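Print this entry | E-mail this entry
July, by Muthu Bangera

What a day at Erkside! I finally got to teach the arm myself. Balakrishnan stood by with the pendant while I steered it over the blue bins, and my hands were shaking (his never do).
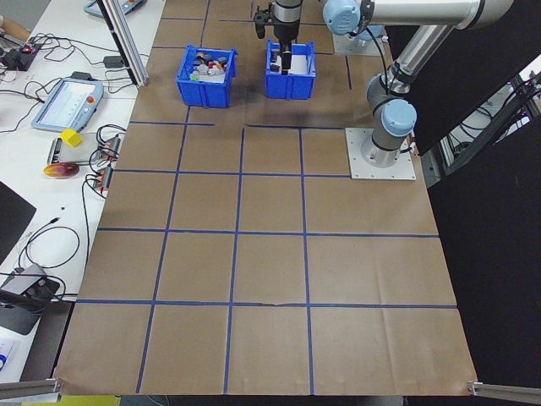
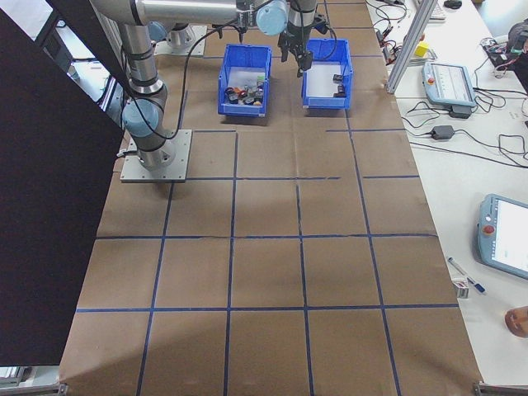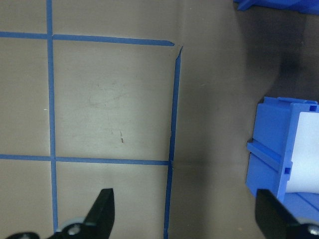 Blue tape on the table in all three.

Diary, p. 12

I did 2 hours and could happily have done more. Going slowly is the knack, and so is opening the fingers early. Want another go tomorrow!

Comments
Mathew: Jealous! Is the tape hard to lay straight?
Muthu: Very. Ours wanders a bit.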